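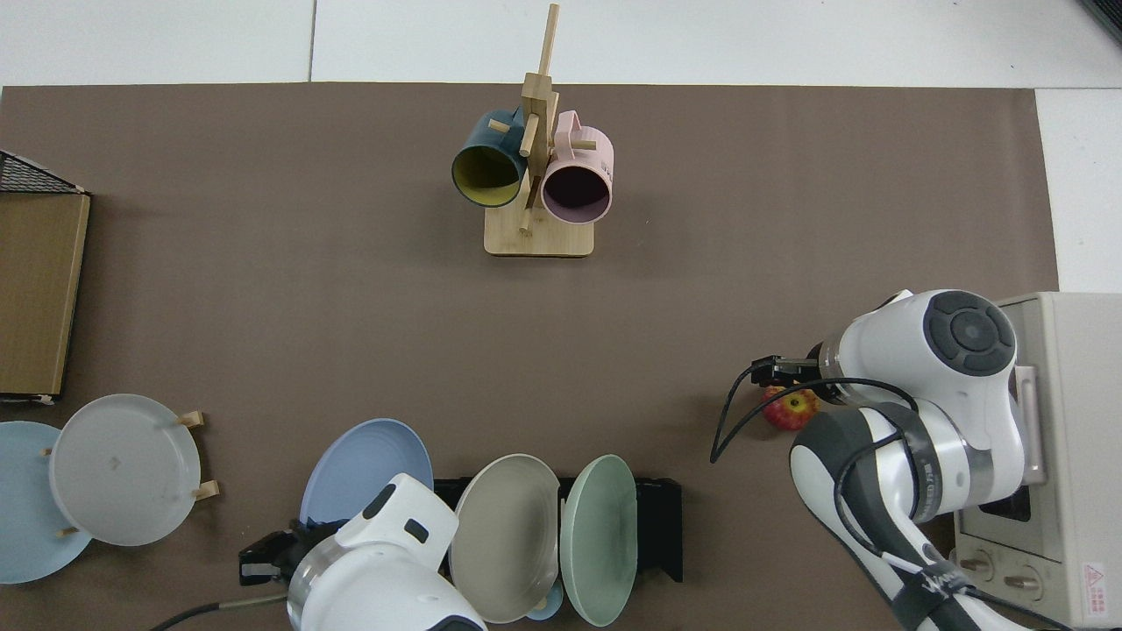

1/ The Flelance Residence Hall kitchens reopen to all floors this week. As in past terms, the Housing Office is posting the shared-kitchen guidelines in one thread. Please read through to the end before your first use. 3/28/18

2/ Each kitchen is stocked with mugs, plates, bowls and basic flatware. These items belong to the hall and should stay in the kitchen. In September the office issued 1,684 pieces across all floors. The count taken before reopening found 1,027.

3/ The missing pieces are mostly mugs. Residents who have hall mugs in their rooms may return them to any kitchen at any hour. No names will be taken and no fees will be charged for returns made before the end of term.

4/ Mugs are to be hung on the wooden mug tree by the handle, opening down, once they have been washed. Please do not stack them inside one another. Chipped rims account for almost 200 replacements since the fall.

5/ Two mugs on one tree is a comfortable load when both are large. Smaller cups may share the remaining pegs, provided the weight is even on both sides of the post. The trees are light and will tip if loaded on one side only.

6/ Plates go in the wooden rack, upright between the pegs. Plates of different colors may be mixed. Residents have asked whether the blue and gray plates are reserved for particular floors. They are not.

7/ Please dry plates by hand if the rack is full. Leaving them flat on the counter to drain has marked several surfaces, and the replacement counters from Jadoon will not arrive until summer.

8/ Table mats stay on the tables. They may be wiped with a damp cloth and mild soap. Please do not put them in the dishwasher or use them as a resting place for hot pans – trivets are kept in the second drawer.

9/ Wire baskets are for clean, dry items only. Food left in a basket overnight will be discarded at the morning check, along with any container it is in.

10/ Flattened cardboard goes to the recycling room on the ground floor. It should not be left in the kitchen, including beside the dish rack, where it takes up water and sheds scraps.

11/ Cleaning of floors, ovens and refrigerators is carried out by Sketier on weekday mornings. Their contract does not cover dishes. Items left in the sink remain the responsibility of the person who used them.

12/ The office received 183 replies to the winter kitchen survey. The most frequent request was for more mug trees, and a second one has been ordered for each floor. Delivery dates will be posted on this account.

13/ Broken or damaged pieces should be reported at the front desk. Please wrap anything sharp in newspaper before bringing it down.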